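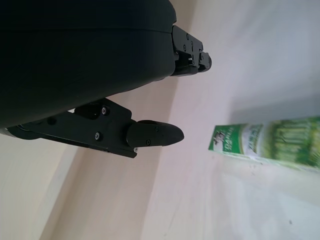
Is the small-business renewal project on schedule? Mostly - the policy review is finished and the premium comparison is two weeks behind, with the delay coming from one carrier's late rate filing.

Brutudine Agency - Small Business Coverage Project
Progress report for the Claltier Fund, period ending March

Work completed

The grant covers a review of commercial policies held by independent shops, contractors and food businesses in our three-county area. At the start of the period we had 900 policyholders on the list. By the end of March we had completed reviews for 635 of them. A review means the current declarations page has been read against a short questionnaire filled out by the owner, and a letter has gone out saying where the two don't match.

The most common mismatch is still business personal property. Owners set a limit when they opened and never changed it. The second is business interruption, either missing or with a waiting period the owner didn't know was there. Third is hired and non-owned auto, mainly among caterers and florists who send employees out in their own cars.

Of the reviewed accounts, 370 got a letter recommending at least one change. We don't yet know how many made the change. Carriers report endorsements to us quarterly and the next file is due after this report goes in.

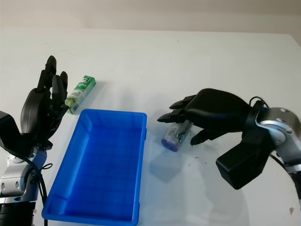

Inland marine coverage took more staff time than planned. Many owners assume that tools and equipment are covered wherever they happen to be, and the standard property form usually limits that sharply once the item leaves the premises. We rewrote the equipment section of the questionnaire so it asks for each item by line, with serial number, replacement cost and the address where it is normally kept. The old form had a single box for "equipment" and most people wrote one number in it. The new form takes longer to fill out, and returns slowed down for the first few weeks after we switched.

Workshops

We held evening sessions at the Shirazi branch library and at the Fistetti hall, both starting at 6:30. Attendance at Fistetti was 40, which filled the room. Shirazi was lower, and we think the parking had something to do with it. The next Shirazi session will be moved to a morning.

Certificates of insurance took up most of the question time at both. Contractors in particular wanted to know why a general contractor would turn down a certificate that listed them correctly. In most of those cases the contract called for additional insured status for completed operations and the policy only had ongoing operations. We have written a one-page handout on this and it went into the packets from the second session on.

Premium comparison

This is the part that is behind. We agreed to compare renewal premiums across four carriers for a standard set of risks. Three have given us rates. The fourth has a filing pending with the state and won't quote on the new forms until it is approved. We can publish with three and add the fourth later, or wait. Our preference is to wait until the end of next month and then publish with whatever we have.

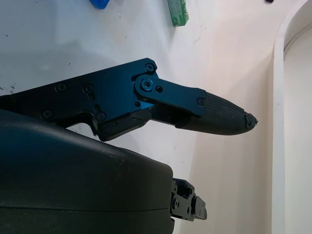

Inès Leblanc wrote back on the draft that she would publish with three now, and that owners with spring renewals can't use a table that comes out in June. She also asked that the deductible be shown next to each premium, as two of the three quotes look cheap only until you see that column. We have added the column. The question of timing is still open and we would like the Fund's view on it.

Budget

Spending is under plan on printing and over plan on postage. The second mailing of the questionnaire accounts for the postage. We are not asking for a change in the total, only for permission to move the unspent printing money to the postage line.

Next period

Finish the remaining reviews, starting with accounts that renew before July. Load the carrier endorsement file and match it to the letters. Hold the morning session at Shirazi. Send the revised equipment form to everyone who filled out the old one and listed a mobile business - food trucks, dog groomers, knife sharpeners and the like.

The contractor handout and the revised questionnaire are attached.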